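Filed under: Shelter Operations > Intake and Housing > How-To

Setting Up a Quarantine Room for Newly Arrived Cats

By Naima Younis

The procedure below covers a single room holding up to five cats in separate cages. It was written for the Braltmont shelter and has been adjusted twice after use at the Lemaire Street site. It assumes the room already has a door that closes fully, a floor drain or a mop sink nearby, and an outside wall. Medical decisions belong to your veterinarian. Nothing on this page replaces a written protocol from the clinic you work with.

1. Choose the room

Pick a room that staff do not have to walk through to reach another part of the building. A former office or storage room is usually suitable. Avoid rooms that share a return air duct with the main cat area. If you are not sure where the duct goes, ask whoever services the heating system, or hold a strip of tissue to the grille and trace the line from the ceiling side.

The walls should be painted with a washable semi-gloss. Bare drywall and unsealed block both hold moisture and cannot be disinfected. Seal the joint between wall and floor with a continuous bead of silicone. Carpet has to come out, including the tack strip and any glue left on the slab.

2. Ventilation

Fit an exhaust fan that vents directly outdoors. The room should be at slightly lower pressure than the hallway, so that air moves in under the door and out through the fan. Check this with the tissue strip at the bottom of the closed door: it should pull inward. If it hangs straight or blows out, the fan is undersized or the supply grille is open too far. Close the supply grille in small steps and test again after each one.

We use a Tanar inline fan rated at 200 cubic feet per minute on a room of 900 cubic feet. At full speed it is too loud for cats, and most of them stop eating. Run it on a speed controller and mount the body of the fan outside the room, in the ceiling space, on rubber hangers.

3. Cages

Each cage needs two compartments with a pass-through door between them. Food, water and bedding go in one side and the litter pan in the other. During cleaning, the cat is shut into one side while the other is wiped down, and no handling is needed.

Place cages along one wall only. Cats should not face each other across the room. Leave a gap behind each cage wide enough for a mop head. The lowest cage should sit off the floor on a stand with locking casters. Load the stand before you put animals in and push it from the side at the height of the top cage. If it rocks, lower the upper tier or anchor it to the studs.

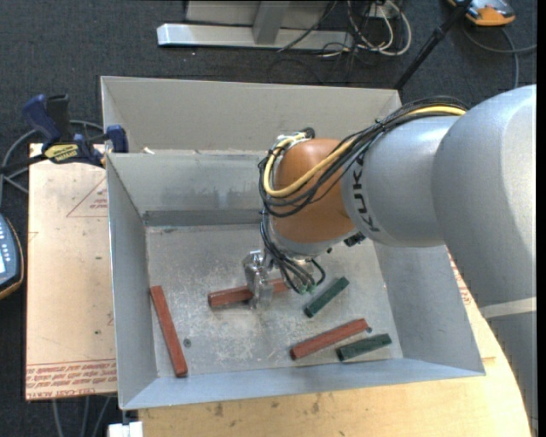
Every cage gets a hiding box. A cardboard carton with one side cut out works and is thrown away when the cat leaves. Plastic dens last longer but have to be soaked between cats. Cover the front half of the cage with a towel for the first night.

4. Equipment that stays in the room

The following items are kept inside and do not leave until they have been disinfected:

Broom, dustpan, mop and bucket
Litter scoop, one per cage
Food and water bowls, one set per cage
Scale
Towels for handling
Thermometer and lubricant
Clipboard and pen

Mark each item with a band of red tape. Red tape seen anywhere else in the building means the item goes back. Gowns hang on hooks inside the door, one hook per cage number. Gloves and shoe covers are stored in the hallway, along with a lidded bin for used ones.

5. Mixing disinfectant

Use a product labeled as effective against feline panleukopenia virus and ringworm. Many general-purpose cleaners are not. We use Jellar concentrate, diluted according to the label for the target organism. Mix fresh solution each morning in a marked bottle and write the time on masking tape. Pour out what is left at the end of the shift.

Surfaces must be cleaned with detergent before disinfectant goes on. Organic matter left on the surface will use up the active ingredient. Keep the surface visibly wet for the full contact time on the label, then rinse and dry it before the cat has access.

6. Daily order of work

Healthy kittens in the main building are cleaned first, then healthy adults, then quarantine. The person who does quarantine does not go back to the kittens that day. If staffing does not allow this, change clothes and shoes and wash to the elbow.

Inside the room, start with the cat that has been there longest and finish with the newest. Change gloves between cages. Record appetite, stool, sneezing, eye discharge and weight on the cage card. Any cat that skips two meals is reported to Wael Nasr or the medical lead on shift.

7. Releasing a cat

The length of stay is set by your veterinarian. The count restarts if a new cat is placed in the same cage bank and shows symptoms. After release, strip the cage, discard the carton and scratch pad, disinfect twice, and leave the cage open overnight with the fan running.

Setup for a room of this size came to just over $500 for us, not counting cages.

3 comments | 12 shares

Back to top | Contact the shelter office | © Braltmont Animal Shelter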